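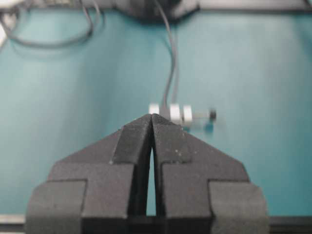
Home | Books | Notes | Contact

Page proofs for Fivurum

The proofs came back from Stavetti on November 10, 2020. The interior is 395 pages, five more than the estimate, so the spine width had to be recalculated and the cover file sent again.

Most of the corrections are hyphenation. The typesetting software does not know the place names, and it broke Bretov after the r in two chapters. I added both forms, with and without the possessive, to the exception list. The other recurring fault was the scene break. Where a break falls at the foot of a page, the blank line disappears and two scenes run together. I have put a centered ornament at every break, which added less length than I expected.

The river crossing in chapter 40 still has a continuity error. Rüegg leaves the ferry on the east bank and is on the west bank a page later. I moved one sentence and changed "behind" to "ahead." The siege dates in the appendix now match the text.

The e-book is built from the same source file and needs its own check, mainly the footnotes, where the return links go to the wrong chapter.

Filed under: Historical Fantasy, Work in Progress

Recent posts
Second draft word counts
Drawing the map of Bretov
Notes on ferry tolls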